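Shop Notes: Handheld Gripper Rig in a Shared Workshop
Siyabonga Magagula — March 2019

These tips assume you have the grippers assembled and a room to use them in. Most of the trouble after that point comes from markers, cables and the table.

Markers

Print markers with a laser printer on matte stock. Inkjet black goes gray under fluorescent tubes and gloss stock throws a glare patch across the pattern. Leave a white margin all the way around. Glue with a thin coat of spray adhesive and roll it flat. A bubble under one corner shifts the pose estimate enough to notice at arm's length.

Fixed markers need a rigid stand. Tilt the face toward the working position before you tighten anything, then check it from both ends of the table. We cut our first stand from Wasirwood sheet and it crept every time the heating came on, so it was replaced in February.
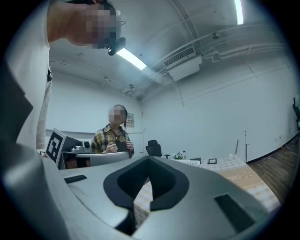

Marker on its gray stand, tilted toward the work.

Write the printed size of each marker on the back in pencil. Measure the black square with calipers after printing. Printer drivers scale to fit by default, and a marker that should be 70 mm can come out short.

Cables

Use the thinnest cable that will carry the load. Route it back along the forearm and leave a loop at the wrist. Test the loop by turning the hand palm up and palm down; if the connector moves, the loop is too small. Hook-and-loop ties hold better over a sleeve than over bare skin. Zip ties are fine on the rig but not on the person wearing it.

Our power leads are Petrenko 200 cm. The 300 cm version reaches the floor and gets stepped on.

Wrist devices

Fit both sides before tightening either. Marker cubes should carry different patterns left and right, or the tracker will swap hands when they come close together. Test this over a basket or box, where both hands have to meet in a small space.

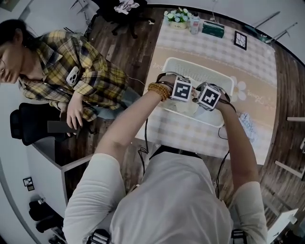 Both marker cubes over the basket, each with its own pattern.

If a cube works loose, do not add more tape. Take it off, clean both faces with alcohol and refit it. Layers of tape raise the cube and the offset has to be measured again.

Table and cloth

Bare white tabletops wash out in the recordings. A checkered cloth gives the tracking software corners to hold on to. Clamp it underneath at the corners. Pull it taut — wrinkles move when the basket moves.

Soft items such as folded clothes are harder to grip than anything rigid. Start with the basket in the middle of the table and the clothes inside it.

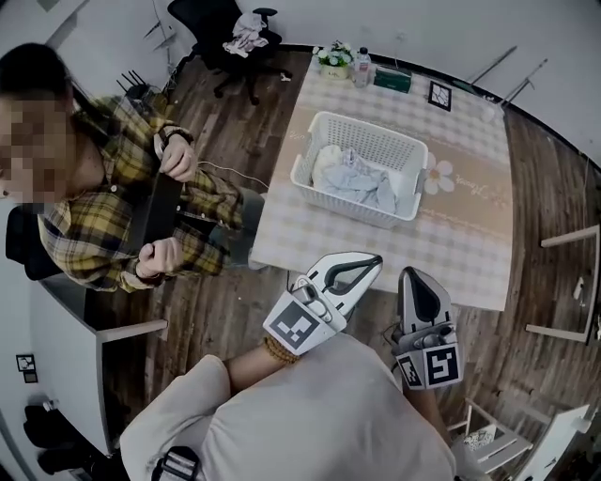
Work seated for long sessions. Set the chair so the elbows clear the table edge with the jaws closed, and move any other chairs back far enough to stand up without turning. Stop after 17 minutes and rest the wrists. Grip force drops before the arms feel tired, and the later takes show it.

Storage

Store grippers with the jaws open so the springs and pads don't take a set. Wipe the pads with a damp cloth, no solvent. We keep ours in a Jolham parts case with the foam cut one size over. Spare markers go flat in a folder, away from the window.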